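Portes ouvertes chez Nultingate : une journée dans les coulisses d'un studio web

5 mars 2022, par Gaëtan Marty
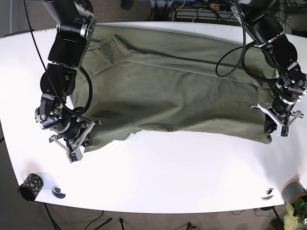

Je fais des sites depuis assez longtemps pour savoir que les studios se visitent mal : des gens assis devant des écrans, une machine à café, des post-it. J'y allais donc surtout pour le buffet, et je suis rentré avec un carnet plein ! Nultingate ouvrait ses portes ce samedi, sur deux étages, avec une idée toute bête : montrer un projet par atelier, du premier rendez-vous client jusqu'à la mise en ligne. Le mien a commencé par la couleur. Prenez un tissu vert olive, tout froissé, à plat sur une table blanche très éclairée : le vert paraît plus sourd, les plis ressortent, et on comprend d'un coup pourquoi un kaki qui a l'air si sage dans un nuancier devient autre chose sur un fond de page blanc. J'ai passé des années à expliquer ça à des clients avec des codes hexadécimaux. Quel temps perdu.

L'atelier couleur servait d'introduction au projet Arboleda, un cabinet de conseil en patrimoine forestier qui voulait un site « sérieux mais pas triste » (je crois que j'ai reçu cette phrase dans tous les briefs de ma vie). L'équipe nous a montré les pistes abandonnées, et c'est rare. D'habitude on ne voit que la version retenue, bien encadrée, comme si elle était tombée du ciel. Là, il y avait une page d'accueil entièrement typographique que je trouve encore plus belle que la finale, et que le client a refusée en une minute parce que son associé n'y trouvait pas le numéro de téléphone. Il avait raison, d'ailleurs.

À l'étage, changement d'ambiance avec Þórarinn Vestergaard, qui s'occupe de la refonte des gros sites. Son cas du jour : Filtedine, fabricant de filtres industriels, 748 pages au départ, 82 à l'arrivée. Il a raconté le tri avec une gourmandise contagieuse. Des fiches produits en triple, des actualités de salons oubliés, une page « Bienvenue sur notre nouveau site » qui n'avait jamais été retirée... Sa méthode tient dans un tableur avec trois colonnes, garder, fusionner, supprimer, et une règle que je vais lui voler dès lundi : toute page gardée doit avoir un nom de responsable chez le client. Sans nom, elle part. Les discussions sont devenues très courtes, paraît-il.

J'ai posé la question qui fâche, celle des redirections. Réponse très franche : ils en ont raté 124 à la mise en ligne, à cause d'une règle mal écrite pour les adresses avec accents, et ils s'en sont aperçus par un appel du service commercial. Tout le monde a ri, moi un peu jaune, j'ai fait exactement la même chose en janvier. Depuis, ils testent la liste complète la veille, sur un serveur de préproduction, et c'est quelqu'un d'extérieur au projet qui relit les résultats.

Après le déjeuner (buffet excellent, mention spéciale aux petits feuilletés au fromage de chèvre), on pouvait essayer Udum, l'outil maison pour rédiger les contenus avant les maquettes. J'étais sceptique. On écrit dans des blocs gris, sans police ni image, et chaque bloc affiche la question à laquelle il est censé répondre. Ça a l'air austère, et au bout de dix minutes j'avais réécrit la page « À propos » de mon propre site, qui en avait bien besoin - trois paragraphes sur ma passion du détail, et pas une ligne pour dire où je travaille ni avec qui. L'outil n'est pas à vendre pour l'instant, j'ai demandé deux fois.

Un petit regret : l'atelier accessibilité tombait en même temps que celui de Þórarinn, et la salle était trop petite pour s'y glisser en cours de route. J'ai attrapé les cinq dernières minutes depuis le couloir, le temps d'entendre une page de devis lue par un lecteur d'écran, avec onze fois « en savoir plus » à la suite. Une participante m'a promis ses notes, je les ajouterai ici dès que je les reçois.

Côté pratique, l'entrée était gratuite mais sur inscription, et les groupes étaient assez petits pour qu'on puisse poser ses questions sans lever la main. Venez avec un carnet, la connexion Wi-Fi des visiteurs ne passe pas à l'étage.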